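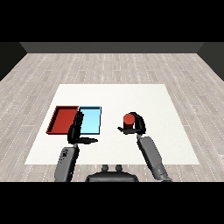

*Simulated view: two robot arms over a white table, on a plank floor.*

**Progress report, Soston Climbing Access Project**
Jul 19, 2022
To: Declan McGrath, Kenside Fund
From: Iara Mansilla, project coordinator

Dear Declan,

I send you the second report of our project. I follow the same order as in the first one, so you can compare them easily. The money table goes in a separate file, as you asked me in the spring.

## 1. Work on the crag

The lower sector of Soston is now open. Fermín Domínguez and his team have cleaned the ledges under the main wall and have taken away the loose blocks above the start of the path. Two blocks were larger than we had thought, and for them we had to close the path during four days and use bars and a hand winch. The farmer below was informed before and he moved his animals to the other field.

The old bolts on the slab were in worse state than our inspection of last year said. In that inspection we looked only at the hangers, and the rust was behind them, in the hole. Fermín decided to replace all the anchors on the slab and not only those in the plan. I supported this decision and I informed you by phone at that time. The cost of the additional bolts was 625, and we took it from the line for transport, where we had spent less than expected.

The boulders on the river side are not touched. The agreement with the landowner does not include them yet, and I prefer to wait for his signature before somebody goes there with a brush.

## 2. Path and parking

The path from the road to the first wall is finished except for the last turn, where the water comes down after rain. Octavio Ledesma has made a stone drain there and wants to see it through one wet period before he puts the steps. I think he is right, although it means that this point will stay as "open" in your list until the next report.

For the parking we have an agreement with the owner of the field at Holanda. He lets us use the strip next to the wall for 10 cars. In exchange we maintain the gate and we put a sign with the rules. The sign is ordered. The first version came back with a mistake in the name of the valley, and the printer is making it again without cost for us. 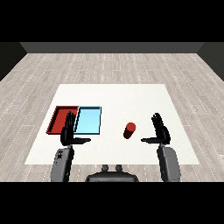 ## 3. Guidebook

The text for the lower sector is complete. Shuzhen Wan has drawn the topos for the slab, the main wall and the short overhang on the left, and she has checked each line on the rock with a person who climbed it. For three routes the grade is still in discussion. In two of these cases the first climbers gave one grade and everybody who came later gives another. We will print both grades with a short note.

We will print 200 copies in the first edition. The price from Claltex includes a cover which resists rain, and they keep this price for us until the end of August. I would like to confirm the order before that time, but I need from you the approval of the page with the logos. It is the second time I ask for this page, and I am sorry to insist.

A free version with fewer pages will go on the website. It will have the access rules, the parking and the map of the path, but not the full topos.

## 4. Training days

We had planned four training days for local beginners and we did three. The one which is missing was cancelled by a storm, and we have moved it to August. In the days that we did, the groups were small. Octavio taught how to place mats and how to spot a partner, and Fermín taught the safe lowering from the new anchors. Several parents asked if we can offer something regular after the summer. I answered that it is not in the present project, but I mention it here because maybe it can interest the Fund.

We had no accidents. One person twisted an ankle when walking down to the road, and Octavio wrote it in the incident book in the same day.

## 5. Problems and changes

- **Birds.** There is a nest in the high part of the right wall. We have closed this part with a rope and a notice. The closing stays until the young birds have left, and then Fermín will inspect the wall again.
- **Drill.** Our second battery does not hold its charge any more. We have borrowed one from a club and we look for a replacement.
- **Landowner, river side.** He asked for a change in the paragraph about fires. The new text is with his lawyer.

## 6. What we ask from you

1. Approval of the page with the logos for the guidebook.
2. Your written agreement for the move of 625 from transport to bolts.
3. The second payment, of 3000, which according to the contract comes after this report.

If you want to visit the crag, the best moment is in the morning, when the main wall is in the shade. Fermín can show you the new anchors and I will walk with you on the path until the last turn.

With kind regards,
Iara Mansilla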